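Trotora Tabletop Chores: data card

Version 2, released 17 Feb 2025. Maintained by the Notance group, Brilldale.

Summary

Trotora is a set of short demonstrations of household and light workshop chores done at a table. It was put together to help answer a narrow question: which of these chores can a trained policy finish without help, and where does it fail? The set holds 1,798 episodes. A further 302 are held back for testing and are not in the public download.

The chores were picked for being dull. They include putting things into boxes and taking them out again, wiping down, folding small cloths, sorting fixings by size and clearing a table at the end of a job. Cooking, lifting and anything involving sharp tools are outside the scope.

How the episodes were recorded

All demonstrations were made with a hand-held two-finger gripper carrying its own camera. The operator holds the tool and does the chore directly, so there is no arm in the loop at recording time. Opening width is logged alongside the video. Force is not logged.

Operators were told to start with the gripper open, to work at their normal speed and to carry on after a dropped item if it could be reached. Episodes with drops are kept and marked with the field "recovered". Please do not filter these out before reading the section on known problems, as they make up most of the useful failure data.

Views are close and low. The fingers take up much of the lower part of each picture, and whatever is being worked on may be only partly in sight. In the still below, the fingers are open with nothing between them, a corner of a clear box with something dark green inside it shows at the upper left, and a person's fingertip comes in at the top. A policy working from this view alone has very little to go on: mostly white surface, soft shadows and one corner of a see-through wall.
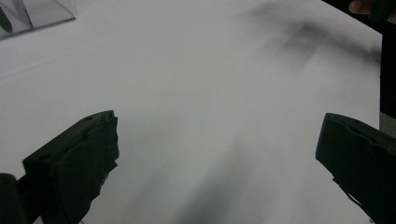
Known problems

Clear containers. Transparent walls are the largest single source of failed grasps in our own tests. The policy tends to aim at the item it can see through the side and closes on the wall instead. Depth estimates from the video are poor here and should not be trusted.

Pale surfaces. A plain white table gives few features to track. Pose drift is worse on these episodes, and moving shadows can be taken for objects.

People in view. Hands and fingers appear in part of the set. They are not labelled separately. Anyone training for use near people should add their own labels first.

Folding. We do not consider the folding episodes good enough to train on by themselves. They are included for pre-training only.

What we have found so far

The Koutsoukos baseline, supplied with the download, copes with open trays and rigid items in a fixed layout. It does much less well once a container is moved between attempts, and it cannot reliably tell that a chore is finished — it will often go back to a table that has already been cleared. On present evidence we would not describe any of the chores in the set as solved. Some are close enough to be worth trying under supervision.

Files

episodes/ video and gripper width, one folder per episode
labels/ chore name, outcome, recovered flag
baseline/ Koutsoukos weights and config
splits/ 5 training splits

Loading

Unpack the archive and set TROTORA_ROOT to the top folder. The loader reads the splits by number, starting from 0. Version 1 label files will not load, as the outcome field was renamed in October.

Licence and use

Free for research and teaching. Commercial use needs written permission from Notance. Attempts to identify operators from their hands or working style are not allowed under the terms. Corrections to labels can be sent as a patch against the labels folder, with the episode number in the subject line.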